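Print this page
E-mail this article

Rules for the gripper table: a talk with Roksolana Koval

I had planned to spend half an hour with Roksolana Koval. I got there at 2:30 with a list of nine questions, and we were still on the second one when the light started to go. She wrote the handling rules for Bramwell, a project where people use hand-held grippers to record everyday tasks that robot arms are later trained on. I wanted to know what "good practice" even means in work like this. She wanted to talk about cables first.

"Everybody thinks the rules are about the robot," she told me. "Most of mine are about the table. Where does the cable go, what stays on the surface between takes, who is allowed to reach across whom. You can write a lovely page about force limits and then somebody drags a bottle over with their sleeve."

The first set of rules ran to 68 pages. She laughs about it now (a little painfully, I thought). It was put together with a small firm called Skokstead, and it covered everything from fingernails to fire doors.

"People read it once, signed the sheet, and went right back to doing what the person next to them did," she said. "So I stood there for a week and watched. Then I wrote down the stuff they kept asking each other."

What came out of that week is nine rules on one sheet of paper, and I have to say I liked them a lot! Look at both fingertips before you start. Say "closing" out loud if someone else has a hand over the table. Never pass a gripper by its cable. If you drop something, the take is marked as a drop and kept, no matter how good the rest of it was. That last one gets argued about more than any other, she says, and I could see why. It feels bad to save your own mistakes.

"A drop is data," Koval said. "But only if it's labeled. A drop that's been cleaned up and called a success, that one hurts you later. We went back through 230 takes in December and found labels I just couldn't stand behind. Nobody was cheating. The form had no box for 'sort of.'"

Does it have one now?

"It has two!"

I asked about soft packaging, which I'd been told was a sore spot. A bottle is easy to write a rule for – you can say where the pads should go and how upright it has to be when you let go. A plastic packet is another story. It crinkles, it folds, it shines in the window light, and two people will grab it in two different ways and both be right. The rule on the sheet says only that you pick a grip before you close, and that you don't re-squeeze to make it look nicer.

"I had a version with angles in it," she said. "Roksolana Zakharchenko tore it up. In front of me!" The two Roksolanas share a desk and, as you can imagine, a lot of misdirected mail. Zakharchenko checks the finished takes, 146 of them in the batch she was working on when I visited, and she had no use for angles. She wanted to know whether the person had changed their mind halfway. 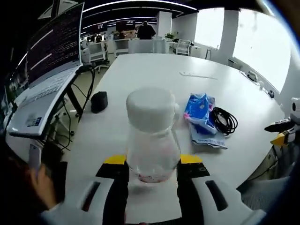
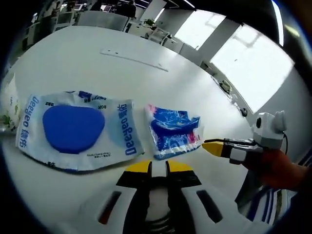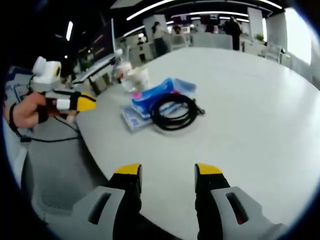 "So the question for me is always who the rule is for," Koval went on. "If it's for the person holding the thing, it has to fit in their head while their hands are busy. If it's for the person checking, it can be longer, and it can live in a file. We had those two mixed together for months."

There is talk of sharing the sheet with a second group at Stistari, and she's in two minds about it. Their tables are smaller and they work standing up. She'd like them to spend a week watching before they copy anything, and she has told them so – twice, by e-mail, with no answer yet.

I asked which rule she would drop if she had to. She thought about it for quite a while and picked the one about sleeves, which says to push them up past the wrist. Then she took it back and picked the one about food. Then she took that back too, and went to find me a copy of the sheet.

Print this page
E-mail this article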